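I'm putting together a tasting panel for Gustier, our little supper series at Plumico, and I'd love to have you on it! We pour Croatian wines from one family producer, Perić, next to a four-course menu, and before we open the doors to paying guests in October I want real people to eat the whole thing and tell me where it drags.
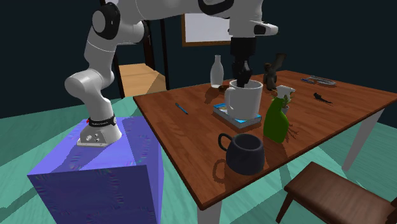 You don't need to know wine. If you can say "the lamb was great but that red bulldozed it," you're hired (well, fed). I've got 45 seats spread over 2 evenings, and I'd like a mix of ages and appetites – big eaters very welcome.

**What you get**

- Dinner and every pour, on us
- A $20 Braltora gift card
- A ride home if you live in town

**What I ask**

- Be 21 or older and bring ID
- Stay for all 4 courses
- Fill in a short card after each plate, even if all you write is "more salt"

Tell me about allergies up front. The kitchen can handle vegetarian and gluten-free, but the second course is built on shellfish and the swap is still being worked out.
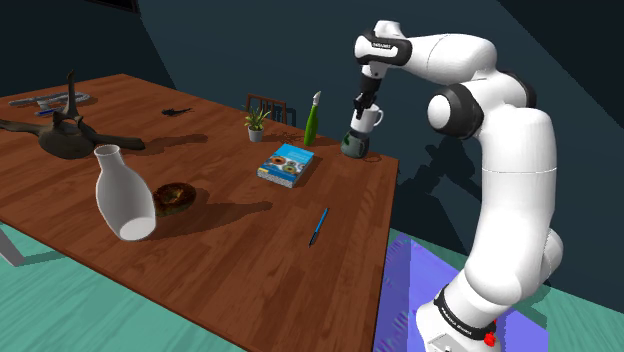

Last time I did this I got 485 replies and picked far too slowly, so now I'm drawing names. Send a couple of lines about the best meal you had this past year and which evening suits you, early or late in the month. Couples can apply together – just put both names in one note. Get it to me by 15th February, either through the Plumico contact page or on paper at the bar.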